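Search this thread
Search

Last updated 2021-06-20

Signed editions, then. I have spent most of May buying them and I have some opinions, which I'll be putting here in bits because my newsletter has 49 subscribers and one of them is me.

First up, the new Van Damme novel. The signed edition comes with sprayed edges, a ribbon, a map and a letter from the author to "dear reader". Dear reader has read the letter. It says thank you for buying the signed edition.

It's limited to 2000 copies. Mine is number 891, and I've been oddly smug about beating all those people in the nine hundreds.

The book itself: fine. A lighthouse, two sisters, a will. The map shows the lighthouse and the pub. They are next door to each other and at no point does anyone get lost.

Next, Zekthorpe Books, who I love and who will be the ruin of me. They do a children's picture book every month with a signed bookplate, which you stick in yourself. I have stuck in four. Three are straight.

May's was Plirken, about a small badger who won't share a wheelbarrow. My niece is five and took the badger's side from start to finish. By the last page, when he shares it, she'd gone off him completely.

Lovely drawings, though. There's a double page of the badger sulking in the rain that I'd happily have on the wall. The signature is a paw print with initials under it, so I can't swear to who did it. 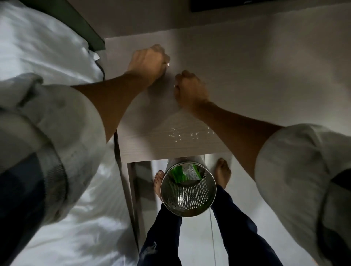
Anyway, tipped-in pages. Quick explainer for those who have asked (one person, by text). The author signs a great pile of loose sheets at home, the sheets go to the printer, and they get bound in with everything else. So the author may never have touched your book. They've touched one page of it, probably while watching telly.

I don't mind this. Some people mind it a lot. I was told off in a queue once for calling a tipped-in copy "signed", by a man holding six of them.

What I do mind is the squiggle. If your name has eleven letters in it I'd like to see at least three. The Van Damme is a V and then a sort of washing line.

Best signature of the lot is on the Wenora poetry collection - full name, green ink, date, and a tiny drawing of a snail. It's 48 pages long and cost less than the postage on the lighthouse.

The poems are mostly about allotments and her mother's knees. I read it twice on the bus and missed my stop the second time. Get that one if you're only getting one.

Someone's just asked if I'm going to read the other Van Damme, the one still in its shrink wrap. No. It's worth more with the wrap on. I've looked it up, and it's worth two pounds more.

Next month Zekthorpe are doing a cookbook with a signed apron. I've already ordered it. I don't bake.

Contact | © All posts remain the author's own | Back to top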